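Nulilbridge firm lets the public watch its robot do laundry

Tekano opened its Nulilbridge workshop to visitors in February, and the biggest crowd of the afternoon gathered in front of a washing machine.

The company, which makes software for household robot arms, had promised 13 demonstrations. Visitors got six of them, a coffee break, and then the laundry, which most people had plainly come for. Children were given the floor at the front. Adults stood behind and offered advice.

The arm, known in the building as Numik, works at the pace of a teenager who has been asked twice. Tekano said speed was on the list for next year. Asked about folding, a spokeswoman said that folding was “a separate conversation” – and moved the group along to the cable display.
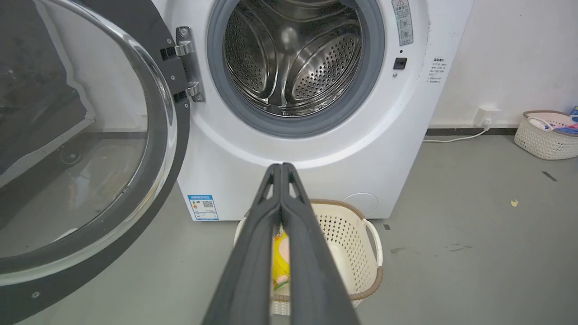 Photo: Tekano

The gripper has two long, tapering fingers, and the washer is a front loader with a perforated basket on the floor just below it. Getting cloth out of a basket is harder than it looks, the company told visitors, several of whom said they had been making the same point at home for years.

The next open day will have two sessions, each limited to six families. Places can be booked at the Tekano front desk. Visitors may not bring their own laundry.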